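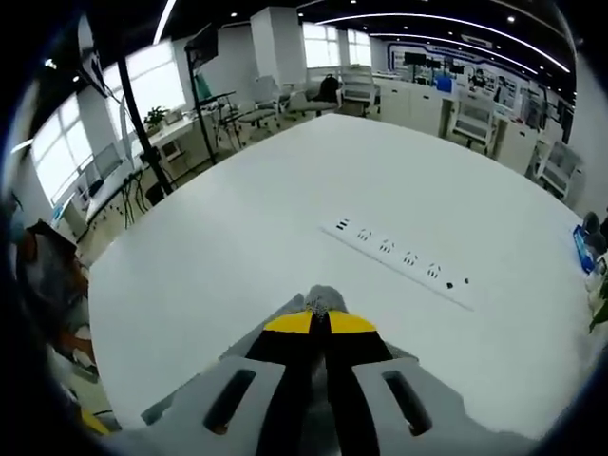 Home Workshop Board > Furniture & Surfaces
Glossy white table, dull spots that won't go away

wurneno_fan
January 24, 2026
Ok I need help before I do something dumb. I bought a big Lolberg table with the shiny white top (used, $200, pretty happy with myself!) and the spots where my arms rest have gone dull. I've been spraying Soltine on it every night, straight from the bottle. My sister says that's what's causing it. Is it?

mkkong
Yep, I think your sister wins this one. Soltine is great on a greasy stove, but I wouldn't put it on a gloss top full strength. Mine went cloudy by March of the first year and I was doing the same thing you are. Warm water and a drop of dish soap, that's all it gets now.

gluepot_dan
Disagree. I've used Soltine on mine for 3 years and it still shines. Dull where your arms rest sounds like plain old rubbing to me. Sweaters, watch bands, all that. Cleaner wouldn't pick two spots.

mkkong
Dan, you wipe yours once a month, you said so in the other thread! Every night is a whole different deal.
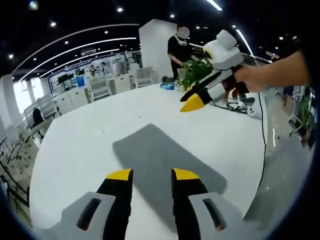

Wear is half of it though, I'll give Dan that much. If your arms and your tools land in the same place all day, cover that place. I'm a big believer in felt, and a dark gray mat with rounded corners like that one looks really nice on white (plus it's easy to pick up and shake out). Just check for grit under it now and then.

gluepot_dan
Felt holds crumbs. I'd go bare table and buy a $100 polishing kit, but whatever.

wurneno_fan
Not spending half the price of the table on polish, lol. So what do I do tonight?

mkkong
My routine, take it or leave it:

1. Brush off the dust before anything wet goes on.

2. Get a thin, soft cloth damp with the soapy water and lay it flat over the dull part for a minute, then wipe in long strokes. 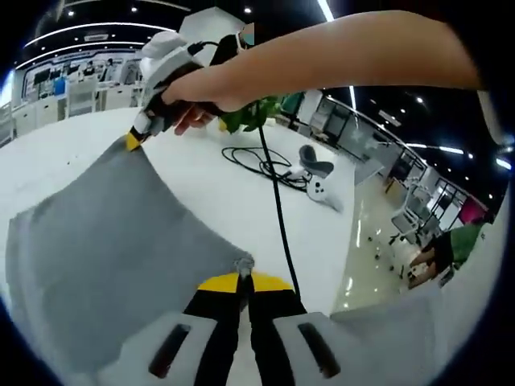

3. Go over it again with plain water, then dry it. Don't let it air dry or you'll get streaks.

wurneno_fan
Did all three. Left side looks better, right side is still kind of sad. Ordering felt.

gluepot_dan
Told you it was your sleeves.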